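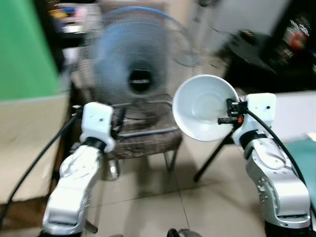
Grila two-arm kit, after a month of evenings
July, by Darius Pētersons

I've wanted a pair of arms at home for years, and the Grila kit is the first one I could afford and finish. It took me 30 hours from opening the carton to the first clean pick, with a good chunk of that spent on cabling (more on that in a minute). The arms come as bare links, joints and wrist modules, and the bolts are sorted by joint, bless whoever did that!

Let me start with the grippers. Small clamp fingers, nothing fancy, and I fully expected to swap them out in the first week. Then I tried a ceramic bowl by the rim and was completely won over. They hold it tilted, they hold it while the arm swings, and the grip force is easy to nudge up or down in the software. Wet bowls are another story. I've lost 2 so far and now practice over a folded blanket.

The motion is lovely once it's tuned. Out of the box mine had a twitch in the left elbow that drove me nuts, and Rosalie Rainer at our shared workshop found it in ten minutes: a joint ring I'd tightened unevenly. Back it off, go around crosswise, done. The manual covers this on a page I'd skipped.

Now the cables. The ones at the wrist are thick and stiff, and they need a generous loop or they'll tug when the wrist turns. I'd have liked longer ones in the box. I also run a stand fan in the room whenever I'm working, mostly for my own sake in this weather, and loose cable ties and paper notes end up everywhere.

Software setup is the weakest part. Calibration wants you to redo both arms even if you only touched one, and the progress bar sits at 10 percent long enough to make a sandwich. Saved poses work great, though, and copying a pose from left to right is a single click.

I paid 700 for mine, secondhand but unbuilt, and I'd do it again tomorrow. Next up is getting both arms to pass a bowl between them, which so far works about as well as you'd think.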